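Search this site... Go

Open day at the Grodel showrooms, Donora

Got there at 10, parked behind the Girard building, walked round twice before I found the door. No sign. Coffee was free, so forgiven.

Ground floor is offices, skip it. Upstairs is the good part, rooms done up like real bedrooms, 20 of them, all about where your clothes go. I only had time for a few.

Room 7 was my favorite. Bed in light gray, tall white wardrobe with slim wooden handles, metal drying rack with a yellow jacket on it, black stripe down the sleeve. Cardboard boxes stacked in the corner, same as my place.

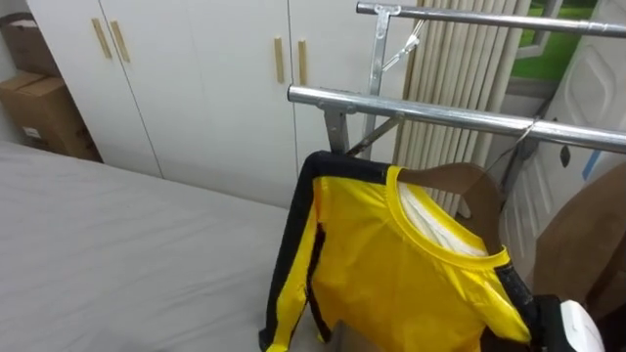 Hangers, mostly

Whole room is really about hangers. Wood, curved shoulders, thin metal hook. I use wire ones from the cleaners and they leave points in everything. Nice to see a crew neck sit right, collar open and the shoulders where they belong. Still plenty of creases in the yellow one but thats sports fabric for you.

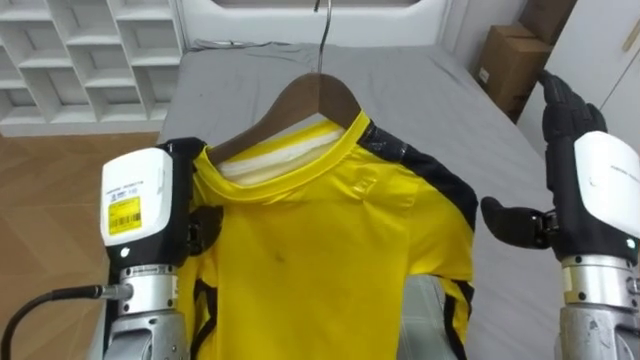 Bed as a folding table

Something I took home from this: lay it down first. Top flat on the bed, face up, hanger inside the neck, then fix the shoulders. I always do it standing up, one arm in the air, and drop half of it.

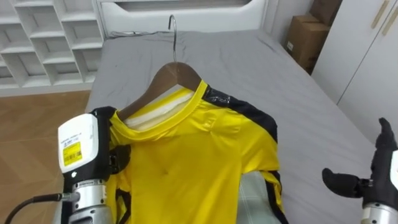 Yellow top with the black stripe, laid out on the gray sheet.

Asked about the sheet, was told it's not for sale. Pity. The pillow things with the plaid were what I realy wanted, pale green with thin white lines. The shop downstairs had a bin of 200 hangers and zero plaid.

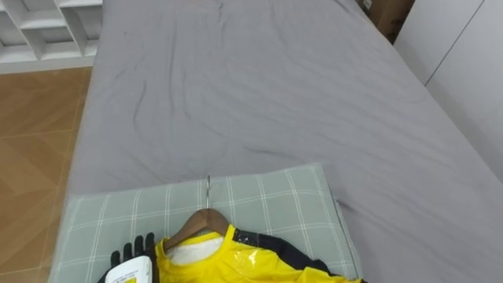

Hanger and collar on the green plaid, room 7.

Left before noon, missed the shoe room. Next one is in July out at Drorudport, bigger hall supposedly. Wear flat shoes, the stairs are steep. Bring cash for the lot.

3 comments

laundrydayblues
Did they have anything for pants? My closet is 100 percent a pants problem.

hillside_reader
Went last year, same coffee. The shoe room is worth going back for.

mk
Ok but where do you get the plaid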